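Returns labeling at the Noltari warehouse: what changes in June

From June, all returns coming into the Noltari building will carry a two-part label. The upper part holds the order number and the date of receipt. The lower part holds a condition code, written by whoever opens the parcel. Parcels without a completed lower part will stay on the receiving shelf and will not be entered in stock.

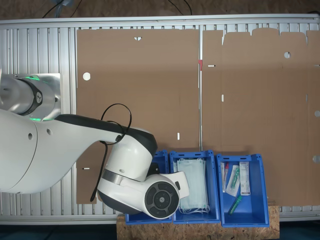 The condition codes run from 1 to 4. Code 1 is unopened and goes straight back to stock. Code 2 is opened but complete. Code 3 has a part or a manual missing, and code 4 is damaged. Most sorting errors last quarter were between 2 and 3, usually with Renaud lamp kits, where the spare fuse is packed under the inner flap. Containers will no longer be told apart by color. Blue plastic bins standing side by side, like these three, look the same from the aisle, so the code has to be on a card fixed to the short side of each bin, at the top. Cards are printed on white stock and replaced when they can no longer be read.

Roksolana Tkachenko keeps the master list of codes. Requests for a new code should go to her in writing, with the product line and the reason. Vindberg items keep their old four-digit suffix until the supplier updates its packing slips.
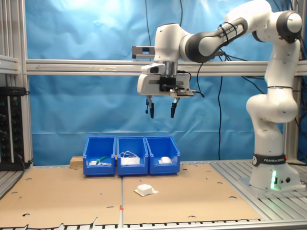 Code 4 items are held for 19 days, then written off. Skandside accepts claims only within that period and wants the upper label photographed before the parcel is moved. Almost 700 returns were handled under the old scheme last quarter, and those records will not be recoded.

Selamawit Adugna will go through the new label on Saturday at the start of the early shift. The late shift will get the same session the following week.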